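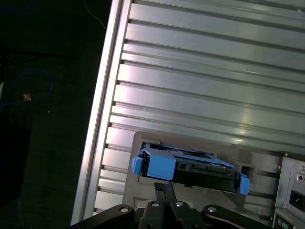
Drive caddy in its bracket, ribbed panel side

Ticket 1256 – Nightly backup stops partway, catalogue share affected
Opened by: Wian Swanepoel
Site: Hernine, back office
Priority: Normal
Status: Waiting on customer

Wian wrote:
The nightly backup of the catalogue share to the Flarnar server has failed every night this week. It starts on time, copies for a while and then stops with "destination not available". The share still opens from my desk in the morning. Nothing was changed on our end that I know of, apart from the new labels on the colour swatch folders.

Support wrote:
Thanks Wian. Please send the job log from last night and the free space on the destination. Has the server been restarted since June? That was the last firmware update we have on file for your site.

Wian wrote:
Log attached. Free space is 218 GB. It hasn't been restarted as far as I can tell. The job gets through the Åberg folder fine and stops somewhere in Drikevby every time, but not on the same file.

Support wrote:
The log has the connection dropping 12 minutes in on each run. Free space is low but that gives a different error. The Drikevby folder is where the large scans are, so the job is still in there when the 12 minutes are up. I doubt the files themselves are the trouble.

Things to try, in this order:
Turn off the sleep setting on the backup account (Power, then Idle Sessions).
Restart the server from the admin page. Don't hold the button.
Run the job by hand on the Drikevby folder only.

Wian wrote:
Idle Sessions was set to 12 minutes. I've turned it off and restarted. The admin page took a long time to come back – long enough that I nearly rang you. Ran Drikevby by hand and it finished, no errors.

Support wrote:
Good. The June update put that setting back to its default on a few sites, so it may have been off before then. I can't explain why yours only started failing this week. Leave it off and let the full job run overnight.

Update, 3rd September:
Full job completed. One warning left in the log, for a file name over the length limit in the Åberg folder. Wian to shorten the name and confirm. The destination also needs a clear-out before it drops under 200 GB, or the retention setting cut back. Separate ticket for that please.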